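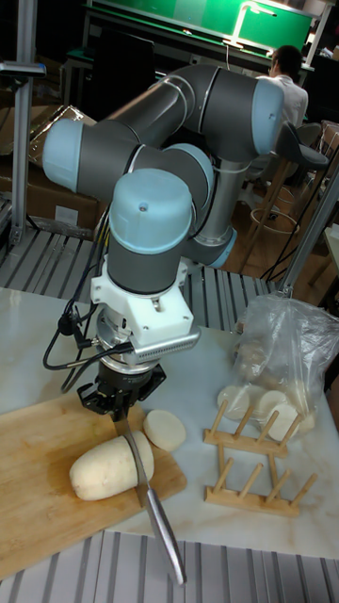 Blade down on a peeled white vegetable, with one slice lying on the table by the board.

Cadine slicing set: frequently asked questions

I get the same handful of emails every time somebody new downloads the Cadine set, so I've finally put the answers in one place. If yours is missing, write to me (Arvid Hedlund, address at the foot of the Cadine project page) and I'll add it when I next have an afternoon free.

What's in it?

Recordings of a robot arm cutting vegetables with an ordinary kitchen knife. There are 857 episodes in the current release, and one episode is one attempt at one cut, from the moment the arm starts moving until it lifts clear again. You get the camera views, the joint positions, the gripper state and the readings from the force sensor above the gripper. It's meant for people training a policy from demonstrations, though I know at least one group at Witero only uses the force readings and ignores the video completely - fine by me!

Who does the driving?

A person, always. We had 11 operators over the whole set, me included, and each of us moved a small hand-held controller that the arm follows. I'm not the best of them by a long way. My early episodes are full of dithering just above the board, and I left them in.

Why radish?

It's cheap, it's the same all the way through, and once it's peeled it shows up nicely against a wooden board. We tried carrots first and they rolled about terribly. A fat white radish rolls too, but you can put it down and have a fair chance that it stays there. I've also eaten an awful lot of it since December, mostly pickled, and I'm open to recipes.
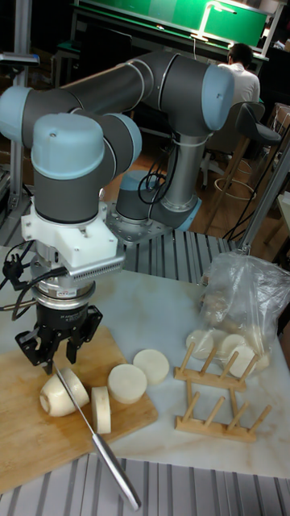
Three pieces of radish on the board and a fourth on the tabletop beyond it.

Do you tidy up between cuts?

Only a bit. If a chunk ends up on the table it can stay there for the next episode, as long as it isn't in the way of the blade. A model that has only ever seen a spotless board gets very confused by the first stray slice it meets, and we found that out the slow way with our Fjeld trial set, where I'd wiped everything down after every single cut like a proper hotel kitchen. The pegged racks and the bag of cut pieces are part of the table for the same reason. We shift them now and then and don't record where they went.

How do you decide what counts as a good cut?

The slice has to come away in one go and the board has to stay put. Everything else is a matter of taste, and we argued about it a lot. In the end each episode got a label from 2 people who hadn't driven it, and where they disagreed we kept both labels in the file. Look for the two grade columns. Please don't average them, it makes nonsense of the in-between ones.
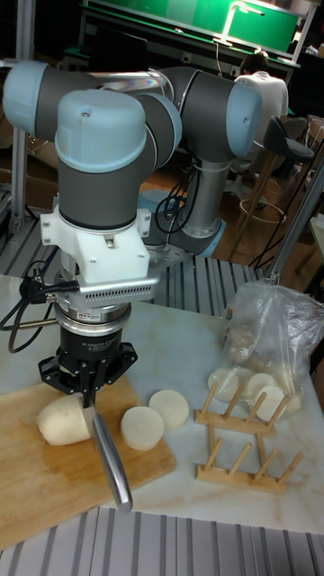 The thickness of a slice isn't graded at all, by the way. Some operators like them thick, I like them thin, and I'd sooner the data showed that than pretend we'd all agreed on a number. If you want even slices you can filter by the blade's position when it first touches, and the little Pultis script in the download will do it for you.

Are the failures included?

Yes, 43 of them, in their own folder. Mostly it's the blade skating off the side, or the piece turning under the knife halfway through. There are a few where the operator just lost their nerve and backed out. I'd really encourage you to look at those before you train on anything, they taught me more than the tidy ones did.
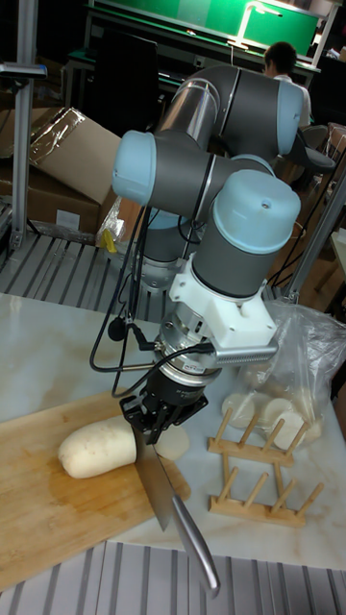 Can I add my own recordings?

Please do! The format notes are in the download. I'd ask for the same basics: a person driving, one cut per episode, raw force readings with no smoothing. Your arm, knife and table can all be different from ours. Send me a handful first so I can check they load - it saves us both a long evening if the timestamps are off.

Is the camera calibration in there?

Yes, one file per camera, in the same folder as the format notes. If your overlay looks shifted, check that you haven't resized the video first. I do this myself about once a month.

Will there be other vegetables?

Courgette is next, and then possibly a second go at carrots if I can think of a way to stop them rolling. Suggestions welcome.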